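Skalluvwood Index of Gem and Mineral Writing

README for the March release

The index lists books, pamphlets and journal articles on gemstones, ornamental stone and the mineral trade. It began as a card file at the Hirvonen reading room and was typed up from the cards, with the printed Brasau catalog used to fill gaps. This release holds 2,018 records. The previous one held 2,000.

Files

records.csv – one row per title
authors.csv – one row per author, with variant spellings
subjects.txt – the subject terms, one per line
changes.txt – corrections since the last release

Fields in records.csv

There are 17 columns, of which 7 are always filled: record number, author, title, year, language, form and source. The rest (publisher, place, pages, plates, series and so on) may be blank. A blank means the card had nothing in that spot. It does not mean the book has no plates.

Years in square brackets were supplied by the cataloger. Reprints get their own row and point to the first printing in the column "reprint_of".

Known problems

Many authors sent the same article to two or three journals under different titles. We have matched the ones we could find, but duplicates remain, mostly in the pearl and jade sections.

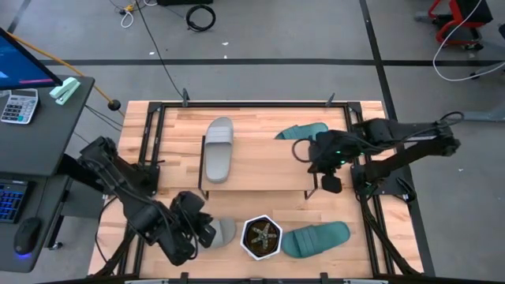
Page counts from the Brasau catalog leave out the front matter – the card file counts it. The "source" column shows which was used.

Use

The data may be copied and reused with credit to the Skalluvwood Index. Corrections go to the Omov project desk. Please give the record number and the page you checked.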